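Chapter 7
When the Arm Comes to the Packing Line

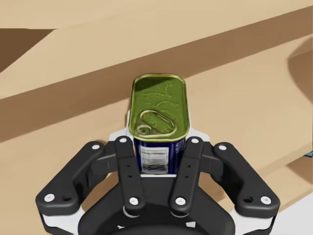
Sugeng Wibisono had packed tins at the Clevix works in Jultthorpe for 11 seasons before the firm told its staff that part of Line 2 would be handed over to robots. The news was given at the end of a morning shift in May, in the canteen, by a manager from the Flirnascombe office. She spoke for a few minutes and took questions. Most of the questions were about hours. One was about the tins themselves, and it came from Wibisono, who wanted to know how a machine would pick up a flat-sided tin with a ring-pull lid without marking it. It was a practical question from a man who had spent years learning to do exactly that. A person packing such tins rarely thinks about grip. A gripper has to be given one, and the firm that designs it must settle where each finger will touch. In the simulated view at the head of this chapter, two straight inner fingers press against the lower part of the tin, and the green lid with its gold pull tab is left clear. Two larger fingers bend in from further out. Decisions of this kind are made by engineers, often on a computer and often before the people on the line have heard that anything is planned.

This chapter is about what happens to work when some of it is passed to a machine. Earlier chapters dealt with how jobs are designed and how they are paid. Here we look at a job that already exists, with people in it, and at what becomes of its separate parts.

7.1 Jobs and tasks

It is common to hear that a robot has taken a job. In most workplaces the change is smaller and harder to describe. A job is a bundle of tasks, and machines take over tasks. Some bundles hold together after a task has been removed. Others fall apart, and what is left over is shared out among other staff or dropped.

The packer's job at Clevix, before the change, was made up of the following:

Lifting tins from the belt and standing them in trays
Turning each tin so that the label faced the right way
Looking for dents, torn labels and lifted ring pulls
Setting aside faulty tins and noting the reason
Clearing jams
Keeping count of trays for the shift record
Showing new starters how the line ran

The written job description mentioned four of these. Looking for faults was not among them, as inspection was officially done further up the line by someone else. In practice the packers caught a good many faults, and the inspector relied on them to do so. When the firm drew up its plan for Line 2 it worked from the written description. We shall come back to this in section 7.3, as it caused most of the trouble in the first months.

Tasks that are done but not written down are called hidden tasks. They are found in nearly every job. A school receptionist knows which parents to ring first. A bus driver tells the depot that a door is getting slow. Hidden tasks tend to be noticed only when they stop.

7.2 Why firms automate

Clevix gave its staff two reasons. The first was that it could not fill the evening shift. The second was strain injury. Lifting and turning small weights for hours is hard on the wrists and shoulders, and the sickness record for Line 2 was the worst in the works. Of the 87 people employed there, 32 worked on packing in one form or another, and most of them could name someone who had been moved to lighter duties.

There was a third reason, which was cost. The union branch raised it at the next meeting and the firm agreed that it had played a part. Students should be ready to find several reasons at work together in any real case. A firm may stress one of them to its staff and another to its bank — and both accounts may be true.

It also matters what the firm decides not to automate. The Majimbun system bought for Line 2 could be fitted to lift and place tins. It could have been extended to clear some jams as well, at a further price, and Clevix turned this down. Jams therefore stayed with the packers. Under the old arrangement a jam was a short break from lifting. Under the new one, clearing jams became the larger part of the shift, and it had to be done quickly, with the machine stopped and waiting.

Wibisono was offered the post of line minder. The pay was slightly higher and the lifting was gone. He took it, and in an interview for this book he described the first weeks in a few words: "My arms were fine. My head was tired." He also missed talking. Packers had stood side by side, close enough to chat over the belt, and the minders were posted at opposite ends of a guarded area almost 200 feet long.

None of this shows that the change was a mistake. Wibisono himself said he would not go back to lifting. It does show that a list of gains and losses drawn up beforehand, by people who do not do the work, is likely to leave things out.

Before you read on

Think of a job you have done, paid or unpaid, or one that you know well through a relative. Write down every task in it, including those that would not appear in an advert. Mark the ones a machine could do now. Then look at what remains and decide whether you would want to do it for a full day. Keep your list, as you will need it for the activity in section 7.4.

7.3 The first months on Line 2

The new equipment started with the morning shift only.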